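Gruvumach Opens Its Doors, and Hands You the Grippers

2024-05-10

Parking at Gruvumach is bad. Get there early. By ten the lot on the Quintanilla side was full and people were leaving cars on the grass, and the sign-in sheet had already run onto a second page.

This was open day, the second one they've held. The first was last November and by all accounts it was mostly slides. Not this time. No slides, no podium, one short hello by the door and then straight in. Coffee in paper cups. Shoes on a concrete floor, lots of talking.

The pitch goes like this. Teaching a robot arm to do small household jobs takes examples, piles of them, and getting them by driving the arm itself is slow. So at Gruvumach a person does the job by hand, wearing the tools. A gripper on each arm, square markers on the outside so the system can tell where the hands are and how they're tilted. You pick the thing up, you put it down, you do it again. The software side is called Flollow. The recordings go in one end and, some weeks of work later, a policy comes out the other and gets tried on a real arm in the back building. We did not get to see the back building. Asked twice.

What we did get was the tabletop station. Small objects, a plain table, one person on their feet with the grippers, another standing beside the table, and others sitting further back around the room.

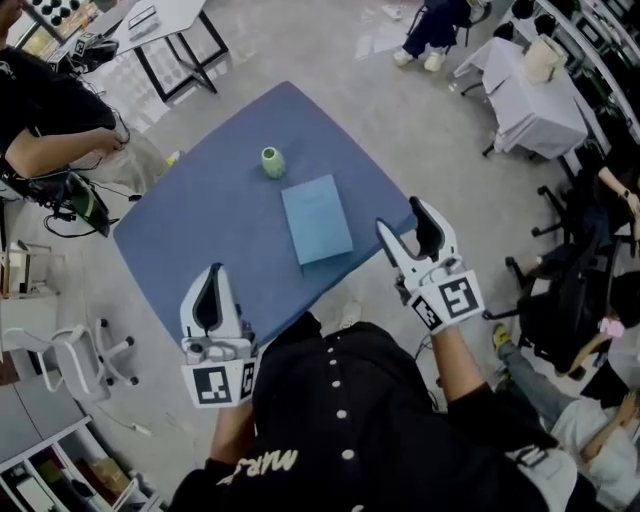 The count they give for usable recordings since the project started is 3,731. Usable is the important word there. There were plenty more, thrown out because the tracking dropped or the operator got bored and started doing it sloppy, or a sleeve got in the way. One of the staff told me sleeves are the worst. Hair is second.

My turn came before lunch. They strap you in, check the fit, tell you to relax your shoulders, which of course makes you do the opposite. First thing you learn is that your wrists are dumb. You have ten fingers your whole life and now you've got two jaws a side and no feeling in either. I went for a paper cup and got air. Went again, got the cup, squeezed too hard. Third try fine. The fourth try was fine too, and then I was told to stop looking so pleased because I'd slowed down to a crawl and slow recordings teach the arm to be slow.

Fair enough.

The advice, for anyone going to the next one: move like you would at home. Don't perform. Come in from the side if the thing is short, from above if it's tall and narrow. Let go completly before you pull back, or you drag the object with you and the whole take is junk. Say so out loud when you fumble. They'd rather flag it on the spot than hunt for it later.

An hour of this is a real workout. My forearms were complaining in the car home. The regular operators do it in short blocks with breaks, and the schedule on the sign-up form had blocks of 25 minutes, which sounded soft until I tried one.

Money came up, because it always does. Gruvumach gets part of its funding from Zarneo, a parts supplier that would like an arm able to pack mixed orders without a person standing next to it. Quintanilla, the district, put in the rest along with a cheap lease, on condition that the doors open to the public now and then. So that's us, the public. A target of 160 separate tasks is written into the deal. They wouldn't say how many are done. "More than half" was as far as anybody would go, and then somebody else said it depends what you call a task.

Which is a good point. Is putting a cup on a shelf one task, and a cup on a different shelf another? Ask three people there and you get a debate. I heard a long one, near the coffee, about whether opening a box and closing it should count double. It was still going when I came back for a refill.

The other half of the room is headsets. Whole different feel. Standing up, room to move, people with controllers held out in front of them and not a lot of chat. I got a short go. The view takes a second to settle and then you forget about your feet, so watch your feet.

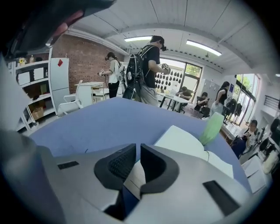 Flollow has an open forum, and a reader going by Tern wrote in there after the first open day to say the headset sessions were oversold. Too much setup for too little data, in Tern's view, and the hand tools beat them every time on anything smaller than a shoebox. Tern also wanted to know why the forum shows 2,778 recordings when the handouts give a bigger number. The reply from staff, posted the same night: the forum copy is a public subset, updated when there's time, and there hasn't been time. On the headsets they more or less agreed, for now, and said they're keeping them for jobs where you have to walk.

I'm with Tern on the small stuff. Having tried both in one morning, the grippers are clumsy but you get better by the minute, and you can feel yourself getting better. With the headset I couldn't tell if I was doing well or not. Maybe that needs a longer go.

A few practical things. Entry is free but you have to sign up, and the list closes at 700 names for the year. Wear short sleeves or something snug. Closed shoes. Kids can watch but the grippers don't fit small arms, so there were a couple of long faces. Tie back hair. Lunch is on your own, theres a bakery five minutes' walk toward the river and it runs out of rolls by one.

The next open day should be in November again, date to come. They're hoping to have the back building ready for visitors by then, with the arm running on whatever got recorded this spring. My cup takes might be in there. Three good ones, if they kept them.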